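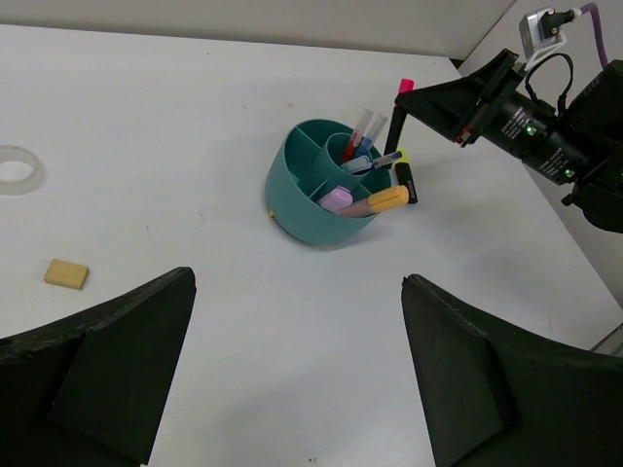
Teal desk organizer with the red and blue pens in it

Ticket: Wumbei keeps reordering pens we already have
Site: Ostinwood office
Opened: 05/01/2024
Priority: Normal (I asked for High)
Status: Open

Original report

Wumbei has placed the same pen order with Trudico again. We set the reorder point for ballpoints at 99. The shelf count in Wumbei was well above that when the order went out, and it still is. The order was for 400 pens. I canceled it by phone because the Cancel button was grayed out, and an hour later the system raised it again under a new order number.

The help page says reorders are "only triggered when stock falls below your chosen level." I would like to know what stock it thinks fell.

Things I have already tried, so please don't send them back to me: logging out, clearing the cache, a different browser, turning auto-reorder off and on. With auto-reorder off nothing gets ordered, but then nothing gets ordered for paper or toner either.

Update 1

First reply from support says this is "usually a user permissions issue." I don't see how. Permissions decide who can press a button, and no one pressed one. The log lists the buyer as SYSTEM both times. I checked the permissions anyway and they match what we had last year, when the orders were fine.

Was also asked to confirm that our counts are right. They are. We recounted the ballpoints and the highlighters and the shelf agrees with the screen.
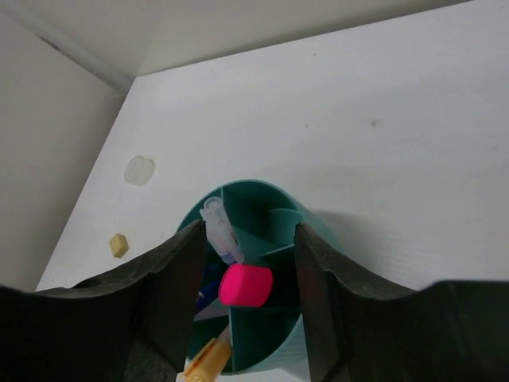
What doesn't agree is the Dakport office. Their page shows ballpoints at 7, and Dakport closed its supply closet before the holidays and moved everything to us. I can see that location in the drop-down even though it is marked inactive. My guess is that the reorder job still reads it. Support says inactive locations are ignored. Maybe so, but 7 is below 99 and it is the only number in the account that is.

Update 2

Asked to install the latest version and try again. Installed it. The release notes mention "improved reliability" and nothing else, so I wasn't expecting much. The order came back overnight, same quantity, same supplier.

I then tried something on my own:

1. Set Dakport back to active.
2. Changed its ballpoint count from 7 to 2000, a number we have never had anywhere.
3. Set it back to inactive.
4. Left auto-reorder on and didn't touch the Ostinwood settings.

No pen order the next morning. None the morning after that. Two quiet mornings don't prove the cause, and I would not call this fixed. It does make the permissions theory look thin.

Side effect: the yearly stock value report now includes 2000 pens that don't exist. Accounting has been told to leave that line out.
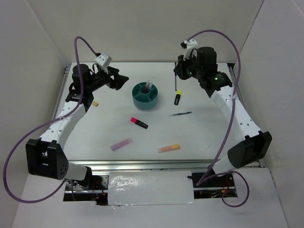 Still open

Support has offered to close the ticket as "resolved by customer." Please don't. A fake count in a closed location is a workaround, and I don't want it sitting in our numbers when the February report runs.

What I need before this can be closed:

- A yes or no on whether the reorder job reads inactive locations. The last reply said it was "not designed to," and that doesn't answer the question.
- A way to delete Dakport completely. The Delete option only shows for locations with no order history, so we can't use it.
- Written confirmation that the second order was canceled on the Trudico side. Wumbei shows it as canceled, but Wumbei also showed the first one that way before it came back.

I have attached the order log and the settings export again – the first set seems to have been lost when the ticket changed queues. Leaving auto-reorder on for now and checking it each morning.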